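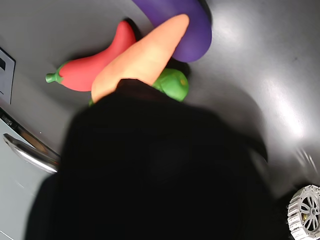
Play food

Play food, also called toy food or pretend food, is a class of toy made to represent ingredients, prepared dishes or packaged groceries. It is used mainly in pretend cooking, shopping and serving games and is sold both as loose pieces and in sets with cookware, tableware or a toy kitchen. Most play food is made for children from toddler age to the early school years.

Play food is distinct from food replicas made for restaurant windows, museums and film sets. Replicas are built to be looked at, often at full scale and with high surface detail. Play food has to withstand dropping, chewing and washing, and its makers usually give up some likeness for a simpler outline and fewer parts.

History

Small imitation foods were made for dollhouses well before play food became a separate trade. Dollhouse pieces were commonly molded in plaster, wax or papier-mâché and often glued to their plates. They were fragile and were arranged more than handled.

Larger pieces meant for the hand came into use with child-sized stoves and shop counters. Turned wood suited apples, eggs and other rounded forms, while painted tin was used for boxed and canned goods. The spread of molded plastics after the Second World War lowered the cost of irregular shapes such as peppers, grapes and poultry, and sets grew larger as a result. The Björklund catalog, a mail-order list of wooden and plastic toys, carried 391 separate play food items in its fullest edition, of which 40 were vegetables.

Felt and crocheted food gained ground later, first as home craft and then as a commercial product. Sewing patterns for it circulate widely among hobbyists.

Materials and manufacture

Plastic play food is made chiefly by blow molding or injection molding. Blow molding gives a hollow, light piece with a seam along the parting line of the mold. A small opening is sometimes left in the finished piece, and water that enters through it can be slow to drain. Injection molding is used for solid pieces and for parts that must fit together. Vinyl pieces formed by rotational molding are softer and can be squeezed.

Color is added to the resin, sprayed through a mask or printed. Blended shades, such as a yellow tip passing into orange, are usually sprayed. Sprayed color wears first on raised areas.

Wooden pieces are turned or cut from sheet stock and finished with water-based paint. Beech, maple and rubberwood are frequent choices. Fabric pieces are cut from felt or fleece and filled with polyester fiber.

Cutting food is a subtype in which a piece is divided into sections held together by hook-and-loop tape, pegs or magnets. A blunt toy knife pushed into the joint separates the sections with a sound similar to chopping. The tape collects lint and loses grip with use. The Jokitz line replaced it with a peg joint, which holds longer but needs more force to open.

Cookware and tableware

Sets are often supplemented with pots, pans, plates and bowls. These may be reduced in size or may be ordinary household items of a small pattern. Bowls are among the most used pieces because they serve for mixing, serving and sorting alike.

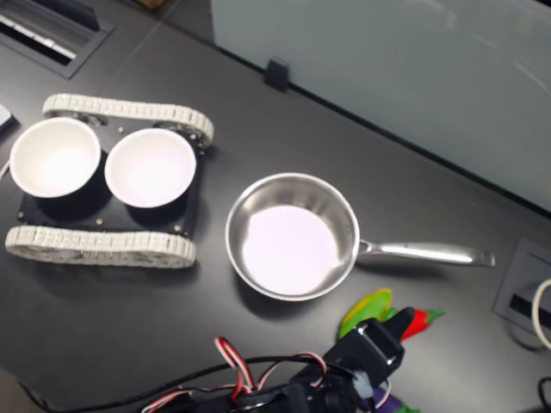
Two round white bowls with plain interiors and thin rims.

Metal cookware has a longer service life than plastic but is louder on a hard surface. Edges on toy pans are normally rolled to avoid a cut hazard. Ceramic tableware is found in some preschool programs, where its weight and breakability are treated as part of the exercise, and is uncommon in retail sets.

Scale

Play food has no agreed scale. Fruit and vegetables are typically made at half to full size, while pizzas, cakes and whole chickens are reduced further to limit cost and storage space. An egg may therefore be nearly as long as a loaf in the same box. Makers that sell toy kitchens tend to size the food to the pan supplied with it. Fleltero, for example, limits the length of its pieces so that any one of them will lie flat in its smallest saucepan.

Mixed scale is seldom a problem in use. Young children readily accept a block or a stone as a potato, and differences in size between manufactured pieces are accepted on the same terms.

Selection of foods

The range of foods in a set reflects the market for which it was made. Carrots, tomatoes, eggplants, corn and peppers are common across many markets, largely because each can be recognized from color and outline alone. Foods with little outline of their own, such as rice, soup and sauces, are harder to represent and are often left out or shown as a printed disk that fits inside a bowl.
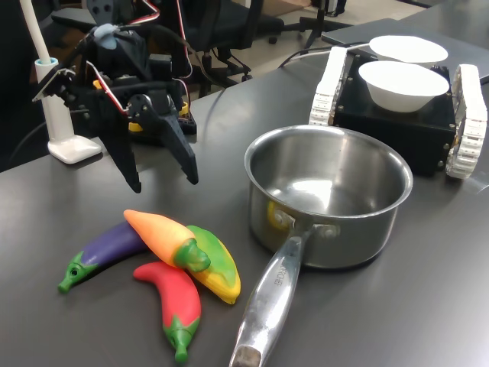
Glossy plastic toy vegetables, among them a purple eggplant and an orange-and-yellow chili pepper.

Green calyxes and stems are widely used as identifying marks. A red form with a stem reads as a pepper, and the same form without one may be taken for a sausage. Separate stems add an assembly step, so cheaper pieces have the stem molded in one with the body and painted.

Use in education and therapy

Preschools use play food for sorting by color, shape and food group, and for vocabulary work. In speech therapy it supplies concrete nouns and simple requests. Occupational therapists use cutting food to practice two-handed tasks - one hand steadies the piece while the other works the knife.

Whether play food affects what children eat is disputed. Familiarity with the name and look of a vegetable is a separate matter from willingness to taste it, and the two are easily confused in informal reports.

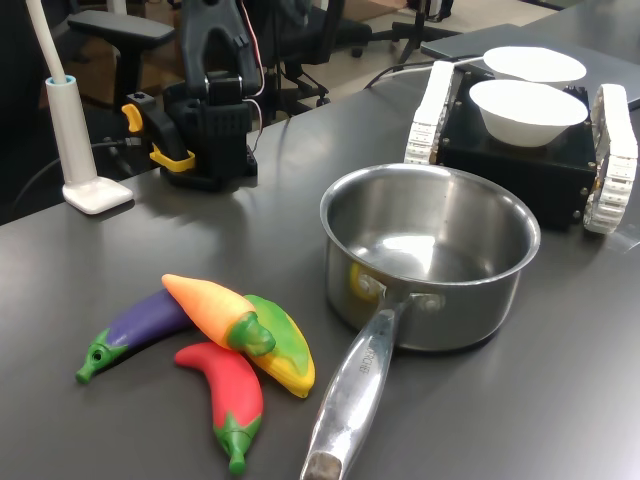
Jad Semaan holds that the question is badly put, since a child who serves an eggplant to a doll is practicing the serving and has no particular view of the eggplant. In the same essay, dated 31 March 2018, Semaan objects to sets sorted in advance into approved and discouraged foods, "as if the shopkeeper in the game were also the dietitian."

Safety

In the United States, toys intended for children under three may not contain small parts that present a choking hazard. Grapes, berries and peas are for that reason enlarged, joined in clusters or omitted from sets for the youngest group. Magnets in cutting food must be held securely inside the piece. Paints and plasticizers are subject to limits that differ by jurisdiction.

Hollow pieces should be dried fully after washing. Wooden pieces are wiped with a damp cloth and are not soaked.

Collecting

Older play food is collected both in boxed sets and as single pieces. Condition of the paint and presence of the original tray are the main factors in price. The Bostaden grocery set, issued each August for eight years with a changed assortment, is sought in complete runs. Its final issue was limited to 2,000 boxes, and the folded paper price list is missing from many of them.

See also

Dollhouse
Food model
Pretend play
Toy kitchen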